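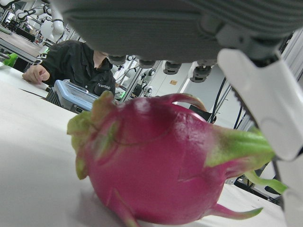

Teaching a pick by hand has me stumped and I'm hoping somebody kind will talk me through it. I've been learning to show our arm simple tasks by remote control, using a handheld controller, and saving each run so the arm can learn from them. Blocks and cups went fine. Then I got ambitious and moved on to fruit, and the dragon fruit is beating me. It lies on its side with those long curly bracts sticking out, one arching right over the top, and the green stem end points off to the side just where a finger wants to come down. I never know what to aim for! If I go for the stem end, I'm afraid of tipping the whole thing. If I go for the middle, I'm afraid a finger will catch a bract on the way in and either bend it or push the fruit along the table.

So far I have 188 runs saved, and my approach is different in nearly all of them because I kept changing my mind. Should I keep going and hope it evens out, or throw them away and start over? Also, is it better to grab the arm and move it by hand for something this delicate? Our arm allows both. Thank you in advance, and sorry for the long post -- I do go on.
Posted by wurau_bench, January 2018

Hicham Radwan
Hello and welcome! Please don't throw anything away yet. I've been through this with artichokes and pineapples, and the first few weeks of runs always look like a mess.

The trouble with changing your mind is that the arm sees the same fruit in the same spot and gets two different answers, so it may end up somewhere between them, and in between is often the worst place to be. Pick one rule and stick to it. Mine for anything leafy is to grip across the fattest part of the body, fingers coming straight down, and to let the leaves go wherever they go. I'd leave the stem end alone. It's narrow, and the weight is all off to one side of it, so the fruit swings when you lift.

Before you record anything new, do twenty or thirty practice picks with the recording off. It feels like a waste of an afternoon but your hands settle down a lot. Then go slowly over the last little bit of the approach, pause for a breath just above the fruit, and close. I like that pause. It gives the arm a clear moment between "getting there" and "grabbing," and mine got much better at the grab once I started doing it.

Then turn the fruit between runs. Stem left, stem right, stem toward you, stem away. If every run has the stem pointing the same way, that's the only way it will ever learn. We had 600 runs on our Tazi set before I noticed that I'd been putting the pineapple down the same way every time, out of plain habit, and we had to go back and do a good deal of it over.

As for your old runs, watch them back with a cup of coffee and keep the ones that happen to follow your new rule. You may have more of those than you think.

tazi_nightshift
just do more. we stopped at 798 and it was fine. bananas though

Sarnov Pete
Hicham covered most of it, so I'll only take the part about moving the arm by hand. I love doing it that way for wiping and for pushing drawers shut, where you want to feel the push. For picking fruit I went back to the remote. When I had both hands on the arm, my sleeves kept getting into the camera view, and the arm was learning from pictures with half of me in them. You can work around it by moving the arm by hand once, saving the path, and letting it play back alone while the cameras record. That's slow, though, and if the fruit has shifted even a little, the path is no good.

One more small thing. Turn your closing force down and your closing speed too. On the remote you can't feel the skin give, so you squeeze by eye, and by eye everybody squeezes too hard. I keep 2 spare fruits on the shelf and swap when one starts going soft, so that the runs from late in the day feel the same as the early ones. And go easy on yourself with the bracts -- a bent one doesn't spoil a run, in my book, as long as the fruit comes up level and goes down where you meant it to.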